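Soup weather, finally

2019-11-01

So the heating came on in our building this week and I celebrated the only way I know how, with a giant pot of bean soup. I've been making the same one since April (yes, I eat soup in April, leave me alone) and I think I've got it where I want it. The beans are Murel, the little cream ones in the paper bag, and I will drive across town for them. The corner store carries Cerus and they're fine, but the skins come off and float around and I can't stand that.

The big change this time was the soaking. I used to do it overnight, sometimes not even that if I forgot. Then I left a batch in the fridge for 36 hours by accident — we went to Neagu and stayed an extra night — and they cooked up so soft and creamy that now I do it on purpose. Change the water once. Salt it too! I know what your grandmother said about salt and beans. Mine said it too.
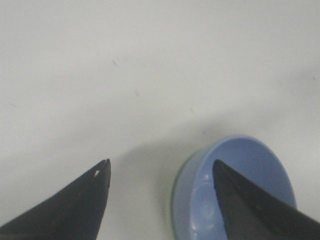 My sister-in-law read this part over my shoulder and told me that a day and a half is ridiculous, a pinch of baking soda in the pot does the same job in one evening, and she has fed a family of seven that way for years. Okay, fair. I tried the baking soda once and it tasted like a swimming pool to me, but maybe I have a heavy hand.

After that it's easy. Four carrots, two onions, a lot of garlic, all cooked slowly in more oil than you think you need. Give it 30 minutes on low before the beans go anywhere near it. I used to rush this and my soup tasted like hot water with vegetables in it. Then beans, water, a bay leaf, and a parmesan rind if you've been saving them (I keep mine in the freezer door in an old Stullero ice cream tub, and yes, I have opened it hoping for ice cream). Vinegar goes in at the very end, just a splash.

It freezes great, by the way, but leave out any pasta until you reheat it or you'll have mush.
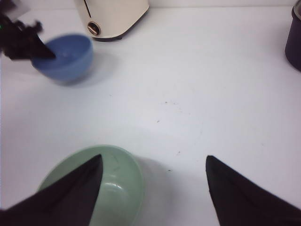 Pale green bowl, white tabletop

Next up is bread to go with it. My last loaf came out flat as a plate, so if you've got a recipe that forgives people who don't own a scale, please leave it in the comments.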